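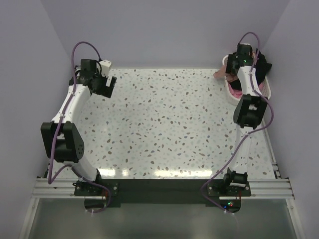
Relapse planning in bipolar disorder is still treated as paperwork. A patient is discharged, a form is completed, and the form is filed where neither the patient nor the family will look at it again. The usual form has 30 boxes, most of them for staff. Early warning signs get one line. A person trying to read it at three in the morning, after two nights of poor sleep, is working against the layout, much as the eye works against a white tabletop flecked all over with brown, taupe, pale blue and grey: every mark has the same weight and none of them stands out.

I would replace it with a single page of 7 entries. Sleep should come first. For many people a shortened night is the earliest change they can record without help, and it needs no scale or training. Spending, speech and irritability can follow, in the patient's own words. The last entry should be a telephone number that is answered on a Sunday.

The Canpolat clinic tried something close to this. It sent the short plan to 105 patients and asked them in April whether they could find it. Most could. The clinic did not measure admissions, so the result says nothing about relapse, and it has been quoted too freely by people who want it to.

The objection from Atemgate, whose software stores the longer form, is that a short plan loses data. It does. Their archive holds 2,124 completed forms, and I have yet to see a treatment decision that rested on box 19. Records kept for audit have their uses and can be kept separately.

Cost is a weaker objection. Printing one page is cheap. The expensive part is the half hour a nurse spends writing it with the patient, and that time is what services should be asked to fund.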